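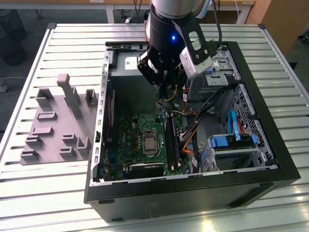 **Which parts are to be removed before a computer tower is passed on to a school?** The drives only. The memory, processor, power supply and expansion card stay with the case.

The question was put by Ms. Galanis and the answer agreed as item 1. It replaces the wording adopted in September.

**Brundlow Equipment Reuse Board**
Minutes of the meeting held Saturday, November 2, 2019

Present: Despina Galanis (chair), Drahomíra Pešek (minutes). Apologies were received from the Surkard office.

**2. Work on towers**

Ms. Pešek reported that 31 towers remain to be opened. The board confirmed that each tower shall be laid on its side on the slatted table, with the side panel off, before any cable is touched. Power cables are to be unplugged at the board end first and folded clear of the processor.

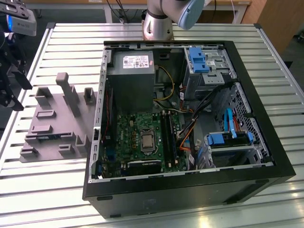

Ms. Galanis asked that memory be reseated in every tower, including those that start normally. Ms. Pešek noted that this would add to the time spent on each case. Agreed, to be reviewed at the next meeting.

**3. Parts and storage**

Spare optical drives are to be kept on the lower shelf and no longer mixed with hard drives. Side panels shall be marked with the tower's number in pencil.

**4. Purchases**

Approved: $200 for screws, cable ties and thermal paste. The quotation from Cimisix for $1,423 was held over pending a second price.

**5. Other business**

The Chrysikopoulos storeroom key is to be returned to the front desk by Ms. Pešek.

Action: DG to circulate item 1 to all benches. DP to obtain the second price.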